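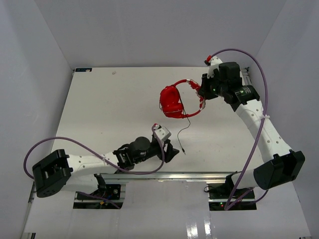 Ask Brahim El Ouafi what makes a good gripper test and he will tell you to empty your desk drawer. Blocks are fine for a first afternoon, he says, but a block never droops, twists or drags a wire behind it. His current favorite is a set of red over-ear headphones, scuffed on the ear cup, with white tape on the headband and a thin audio cable that ends in a little metal plug. Once the right arm has them by the band, that cable is the interesting part — it goes where it likes, and the left gripper has to deal with it.

I spent two days at the Gondgate workshop in Zutuvville, where El Ouafi and Nipon Phuthong are comparing fingertips for a two-armed bench setup, and I came home wanting to build one. The arms are small and white, the wrists black, and the purple cables swing over the whole business like jump ropes. You could fit it in a spare bedroom!

The comparison began in June with a simple question: stiff fingers or soft ones? They have logged 766 grasps so far and hope to reach 3000 before they publish anything. Soft fingers won the early rounds easily. They wrap around a curved headband and forgive a sloppy approach. Then Phuthong started on plugs. A soft tip rolls a narrow metal plug sideways until it pops out, and of 188 tries at picking one up off the table, the soft pair managed 29.

"I was so sure," Phuthong told me, laughing. "I had already ordered more of the soft ones."

Stiff fingers do better on plugs and worse on nearly everything with a curve. So the pair are now trying a mixed arrangement, soft on one arm and stiff on the other, with one side holding and the other doing the fussy work. Tarek Ragab, who writes the control software, has been slowing the wrists down near contact, and I could feel the difference when he let me drive. At the old setting I knocked a plug clean across the table. At the new one I got it on my second go and may have shouted.

Next up are eyeglasses, then a tangled phone charger that Ragab brought from home.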